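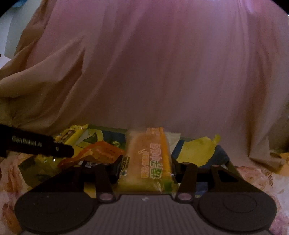
4. Reading direction and the small packet

Most work on food labels assumes the shopper reads left to right on a flat panel. Fine for cereal boxes. Less fine for single-serve goods, where the packet is long and thin and the name has to go somewhere. In our set the name very often runs along the length, so it is upright only when the packet is lying down. Figure 3 is a typical case from the snack bread group: 提子小面包 in large characters along the packet, sideways once the packet is held upright.

We logged 1,366 single-serve items under the Herkero scheme (Section 2), first pass finished in February, second pass closed 2022-09-05. Items with no product name on the film were dropped. So were multipacks, unless the inner packets carried their own name, in which case one inner packet was logged and the outer ignored.

4.1 Coding

Two coders, Tamara Pop and Nelu Preda, working apart. Each packet got one code for name direction (along, across, mixed), one for script, and one for whether a second, smaller line of text competes with the name. "Mixed" was the trouble. A name in two blocks set at right angles is clearly mixed. A name in one block with a flavor word turned the other way is not so clear, and the coders split on it at first. Rule we ended up with: flavor word counts as part of the name if it is in the same color or the same size. Either is enough. Agreement on direction after that was 87 percent, and the rest was settled by talking it over.

Color was coded too but we do not lean on it. Film is shiny, it creases, and the printed color of a letter changes a good deal depending on what is underneath. Several names also switch color partway along, as in Figure 3, where the lower two characters are green and the others pinkish. Our form had one box for name color. Should of had two. These were entered as "more than one" and left out of the contrast test.

4.2 What the shoppers did

The reading task used 60 adults, all recruited through Tutport, none of whom worked in food or print. Each handled 16 packets, one at a time, and said the product name aloud or said they could not find it. Shoppers who could not read the script on a packet were asked to point to the name instead. No time limit.

Three things came out.

Names set along the packet got found as often as names set across. We expected a gap and did not see one. People turn the packet. They do it without being told and mostly before they say anything, so the cost, if there is one, sits in the hands and our task was not built to catch it.

Second lines hurt more than direction did. Where a shorter line sat beside the name, pointing errors went up, mostly among shoppers who did not know the script. Readers of the script were barely bothered. Size difference helped; color difference on its own did not.

Crinkled ends matter. Names that ran close to the seal were misread more, last character or last letter especially. This is a plain layout matter and could be fixed with a wider margin, though the Dobre guidelines only give margins for flat panels and say nothing on sealed film.

4.3 Limits

Packets were handed over singly, on a bare table. Nobody shops like that. On a shelf or in a tray the packet stands or lies as the store puts it, and turning it means picking it up first. The shelf version of the task is planned but not run. Also the Drollness ratings (how playful the lettering looks) were collected in the same sitting, after the reading task, and a few shoppers asked to go back and change an earlier answer. We kept the first answer in evry case.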